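Teaching the Kitchen Work: How Hand-Held Grippers Change the Day of the Workers at Ristside
Project report, Work and Technology course
Kamran Rashti

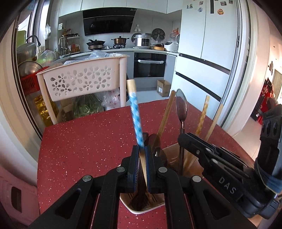
Figure 1. The gripper closed around a wooden-handled utensil in the holder on the counter.

1. Background

Ristside is a small company that prepares meals for older people who live at home. The cooks work in ordinary kitchens and not in one big central kitchen. In September the company started a trial together with Kolier, a supplier of robot arms, with the goal that an arm can later do a part of the simple work: taking utensils, putting them back, moving lids and bowls. To prepare for this, the workers record their own movements with a hand-held gripper. It has two parallel fingers with rubber pads, and the worker holds it by a handle with a strap.

My question was what this recording does to the working day. Much of the literature in our course asks if a robot will take the job. I wanted to look at the time before, when the worker is still there and is also the teacher of the machine.

2. Method

I visited the trial on 2 days and followed the work from the start of the shift to the cleaning. I interviewed 4 workers and one shift leader. The company also allowed me to read the work log, which had 102 entries for the trial. An entry is a short note about one recorded task, written by the worker who did it. I marked each entry by subject and compared the subjects with the interviews. The names of the workers are not given, as they asked for this.

3. What I found

3.1 The pace of work

All the workers said that the recording is slow. With the bare hand a cook takes a spatula without looking. With the gripper she must look, bring the fingers to the handle, close them and lift straight up. The holder on the counter is a good example, as it has chopsticks, a spoon and spatulas standing close together, and the handles lean in different directions. One worker told me that she had to learn again how to take a spoon, and that she felt like a beginner in her own profession.

The schedule was not changed when the trial began. The recording was placed in the quiet hour after lunch, but this hour was used before for ordering and for rest. In the log, complaints about lost rest time are the most common subject.

3.2 Who decides how a task is done

Before the trial each cook had her own way. The instructions from Kolier ask that every utensil is gripped at the handle and put back in the same holder. Two of the workers liked this, because they could find things faster when they came to a kitchen after another person. The other two said that the rule was made for the machine and that it did not fit how they cook. One of them stirs with chopsticks and keeps them next to the stove, and she did not want to walk to the holder each time.

3.3 The body

The weight of the gripper is held in one hand, and the wrist is kept at an angle. Two workers reported pain in the thumb after the first week. The shift leader then limited each recording period to twenty minutes. I think this was a right decision, but it was made only after the complaints.

3.4 New skills and pay

The workers have become good at a thing that did not exist in their job description. They know which grips fail and they explain it well - better than the manual, in my opinion. However, they receive the same pay as before. When I asked the shift leader about this, she answered that the question will be discussed when the trial is finished.

4. Discussion

The robot arm was not yet in use during my visits, but the work had already changed. There was less rest, there were more rules about where things stand, and there was a new kind of knowledge without a title. I had expected that the workers would talk mostly about losing the job. Only one did so. The others talked about time and about the thumb.

My study is small, and the workers knew that the company had allowed my visit, so they may have been careful in their answers. I also did not speak with anybody from Kolier.

5. Suggestions to the company

The recording hour should be added to the schedule and not taken from the rest. The workers should take part in writing the grip instructions. The job description should name the recording work before the pay is discussed.

A copy of this report was given to the shift leader on 19th May. The interview questions are in the appendix.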